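Home > Storage > Locking cases

Oltadum 2 Locking Storage Case

Item no. 383
In stock – ships from our Gronosholm warehouse
Maker: Kesus
Color: charcoal
Price: $100

The Oltadum 2 is a hard-sided case with a combination lock, made for adults who keep cannabis at home in states where it is legal to do so. It holds four glass jars, a grinder and papers, and it closes with a rubber seal all the way around the lid. The case is meant for a shelf or closet. It can travel in the trunk of a car, but see the note on driving below.

We carried the first Oltadum for several years and sold 3,581 of them. The new one is the same size on the outside. The lock is different, the hinge is metal now, and the carbon liner comes out without tools.

What comes in the box

One case
Four glass jars with screw lids
One removable divider tray
One carbon liner, already fitted
Two humidity packs
Instruction card

The grinder is sold separately. Any grinder under two and a half inches wide will fit the tray. The Khasawneh grinder we sell fits with a little room on each side.

The lock

The lock is a three-dial combination type. It comes set to zero on all three dials. To set your own number, open the lid, push the small lever on the inside of the lock toward the hinge, turn the dials, and push the lever back. Write the number down before you close the lid. There is no master code, and we can't open a case for you over the phone. If you send it back to us with proof of purchase we will replace the lock for the cost of the part.

A locked case is not a safe. It will keep out small children, pets and guests who are just looking around. It will not stop an adult with a screwdriver. Several states ask that cannabis at home be kept locked and out of reach of anyone under 21, and a few spell out what kind of container counts. Check the wording where you live.

Smell

The liner is a thin sheet of activated carbon held in fabric. With the lid shut and the jars closed, you should not notice anything standing next to the case. If you leave a jar open inside, you will smell it when you lift the lid and maybe faintly with the lid down. Liners last six to twelve months depending on how often the case is opened. Replacements are sold in pairs.

Do not wash the liner. Water ruins it.
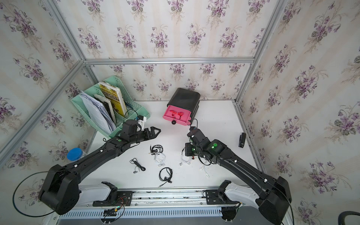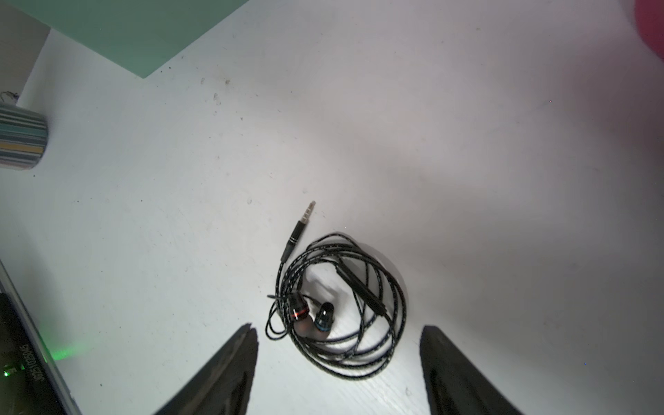
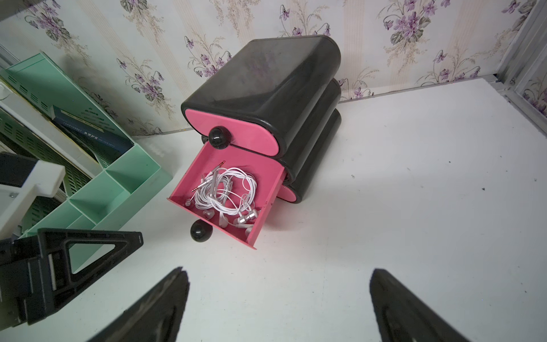 Humidity packs

The packs that come with the case are the two-way kind and hold the inside of a jar at 62 percent. One pack per jar is plenty. When the pack feels stiff all over, throw it out and put in a new one. Some people like their flower drier than this. For them we sell a 58 percent pack in the same size.

Leave packs out of jars that hold edibles. Gummies and chocolate do better in their original childproof packaging, and the label stays with them that way. The tray has space for two or three small packages if you take one jar out.

Driving and flying

In most legal states an open package can't be within reach of the driver. The case should be in the trunk, or behind the last row of seats if the vehicle has no trunk. Crossing a state line with cannabis is still against federal law, even when both states allow it. The same goes for airports. We get this question every week and the answer has not changed.

Size and care

Outside: 11 by 8 by 5 inches
Inside: 10 by 7 by 4 inches
Empty weight: 3 pounds
Shell: molded ABS plastic
Seal: silicone rubber

Wipe the shell with a damp cloth. The jars and their lids can go in the top rack of the dishwasher – let them dry overnight before you fill them again. Rubbing alcohol is fine on the glass but will dull the shell. If the seal starts to stick, rub on a small amount of silicone grease.

Questions we get

Will the old liner fit the new case? No. The corners are cut differently. We still stock liners for the first Oltadum and will until they run out.

Can I buy extra jars? Yes, one at a time or in a set of four. Lids are sold with the jars only.

Is it airtight enough for the sun? Keep it out of the sun. Heat and light dry out flower faster than anything else, and the inside of a closed case in a window gets very warm.

Does the package say what is in it? No. It goes out in a plain brown box with our return address.

Shipping and returns

Orders placed before noon on a weekday leave the same day. Unused cases can come back within 30 days. We can't take back jars or liners once they have been used. The case has a two-year warranty on the hinge and lock.

The green version is on order and should be here in October. To be told when it comes in, send a note through the contact form and put the item number in the subject line.

Page updated September 20, 2020, by Alois Berchtold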